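カテゴリ:台所と暮らし > 水まわり > 検証メモ

電気ケトルの水あか、クエン酸でどこまで落ちるか

「クエン酸を入れて沸かすだけで新品同様」という記事を山ほど読んだが、どうも信用していない。書いてある分量がばらばらだし、落ちなかった人の話がまず載らない。うちのケトル(Brornierの安いほう、4年もの)で試した手順を、期待しすぎない前提で書いておく。

まず水あかかどうかを確かめる。底の白いざらつきを爪でこすって、粉っぽく欠けるならたぶんカルシウム分。茶色い点はサビか別の汚れかもしれず、クエン酸で消えるとは限らない。ステンレスの変色も同じ。説明書に酸を使うなと書いてある機種は、ここで終わり。

用意するのは食品用のクエン酸と水。専用洗浄剤は買わなくていいと思う。Kinmontの小袋が863円で2回分、成分表示を見たらほぼクエン酸だった。香料に金を払いたい人はどうぞ。
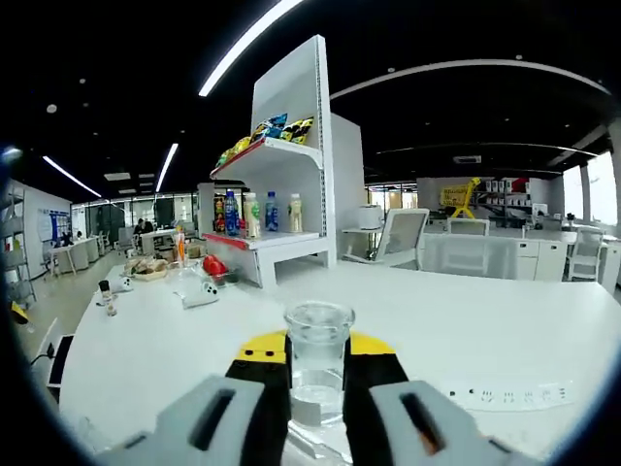 分量は水1リットルに対して大さじ1。「多いほど効く」と書くサイトもあるが、倍にしても違いはわからなかった。水は満水の線まで。少ないと、線の近くに輪になった水あかが残る。

沸かしたらスイッチを切り、そのまま2時間置く。30分でいいという説は、うちの底には通用しなかった。途中で沸かし直すと早いとも聞くが、においがきつくなるだけに思えた。塩素系の漂白剤とは絶対に一緒に使わないこと。これだけは疑わずに守ってほしい。

湯が冷めたら捨て、柔らかいスポンジで軽くなでる。金たわしは傷になる。電源の接点や底の外側は濡らさない。そのあと水だけで一度沸かして捨てる。すっぱいにおいが残るならもう一度。

結果。底の白い膜はほとんど消えた。注ぎ口の網は半分くらい。Szénásiの交換フィルターが出ているので、網だけ替えたほうが早い気もする。「味が変わる」は、目をつぶって飲み比べてもわからなかった。

頻度は月1回と書かれがちだが、水の硬さ次第だろう。うちは21日で底がうっすら白くなる。見て気になったら、で足りる。

コメント(3)

湯わかし係
網のところ、外して小皿に浸けたら落ちましたよ。一晩かかりましたが。

みかん箱
酢でやって後悔した者です。部屋じゅうすっぱい。クエン酸にしておけばよかった。

Kadumgate民
うちは半年放置したやつで、2回やってもだめでした。底の白いのが石みたいです。

タグ:電気ケトル/クエン酸/水あか/掃除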